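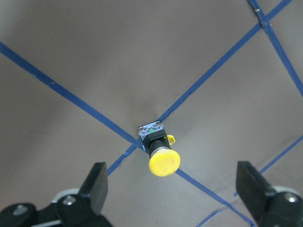

1/ The Fasura Public Library will change the way it handles meeting room bookings this April, and this thread sets out the new procedure for residents, clubs and local groups. Please read it before submitting a request. Bookings open at 9 a.m. on the first working morning of the month. Requests are now sorted by purpose, and each purpose has a color on the printed calendar at the front desk: blue, like the narrow tape crossing the gray surface here, stands for classes and study groups, and yellow, like the round cap on the push button, stands for public meetings. Green is kept for library programs.

2/ Who may book. Any holder of a current Fasura library card aged 18 or over may book a room on behalf of a group. The person who books is the responsible person for that session and must be present for all of it. A group may hold no more than 2 bookings at one time.

3/ Which rooms. The Stitine Room seats 31 and has a sink and a wall screen. The Oyelaran Hall seats 220 and is available in the evening only, after the children's area has closed. The small study rooms upstairs are not part of this system and remain first come, first served.

4/ Cost. Use of the Stitine Room is free for groups that charge no admission. Groups that charge admission, and all private events, pay the hourly rate posted at the front desk. The rate for Oyelaran Hall includes chairs but does not include the piano, which must be requested separately.

5/ Table covering. Groups doing craft or repair work must cover the tables with brown kraft paper before they begin. Rolls may be collected from the front desk. Where a group needs to mark out places or working areas, tape should go on the paper and never on the tabletop. Paper and tape are to be removed together at the end of the session.

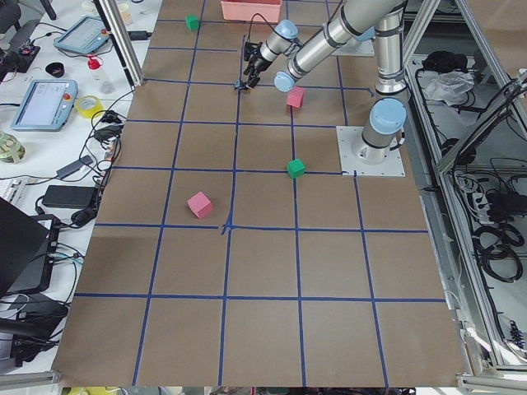
6/ Changes and cancellations. Please give two full days' notice. A group that fails to appear twice without notice will lose its remaining bookings for the season – this rule has been in place for several years and has not changed. Cancellations may be made by phone or at the desk. We regret that we cannot accept them by reply to this account.

7/ Online requests. The booking form has moved to Pluris, the system already used for renewals and holds. Your card number and PIN are the same. Requests sent to the old email address will receive an automatic reply with a link to the form. Paper forms are still available and are treated equally.

8/ Equipment. Groups may bring their own equipment into the Stitine Room, provided that it is listed on the request and that all cables are kept clear of the walkways. Anything heavy, or anything to be fastened to a table, needs written approval in advance. The library does not store equipment between sessions.

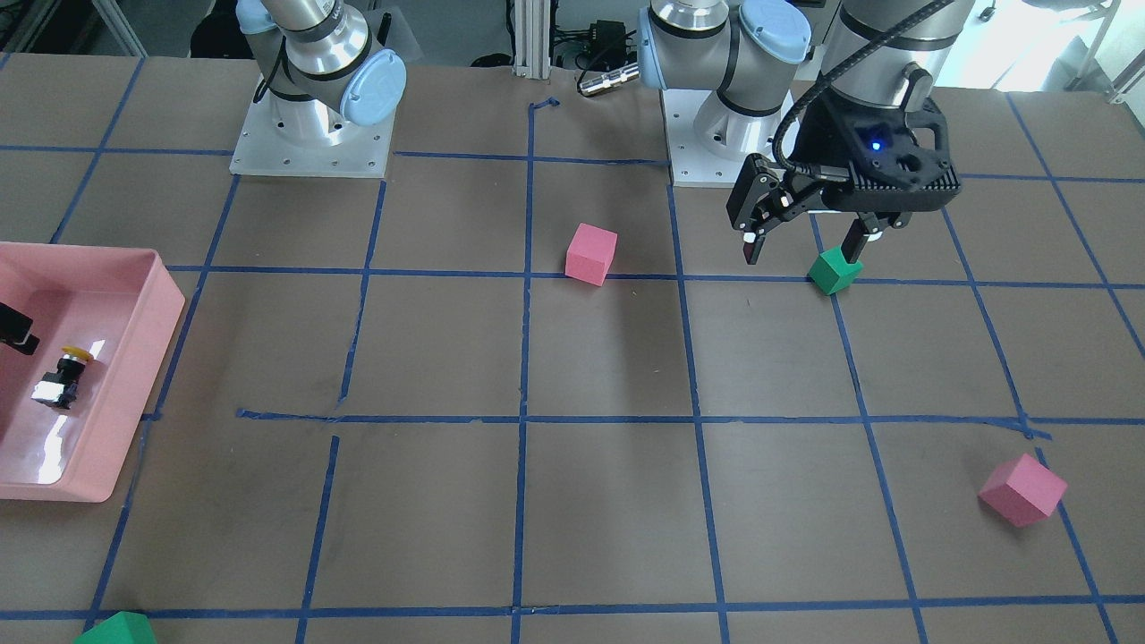
9/ Food and drink. Covered drinks are welcome in both rooms. Cold food may be served in the Stitine Room. Hot food and alcohol require a permit from the town clerk, and a copy must reach us before the booking is confirmed.

10/ Existing bookings. Groups with a standing reservation do not need to reapply. They will receive a letter showing their room, hours and calendar color. Please check the details and report any error to the front desk.

11/ Questions about this procedure should be directed to Abimbola Oyelaran, Head of Public Services, by phone during opening hours or in writing to the main library. Large-print copies of the full policy are available on request – please allow one week.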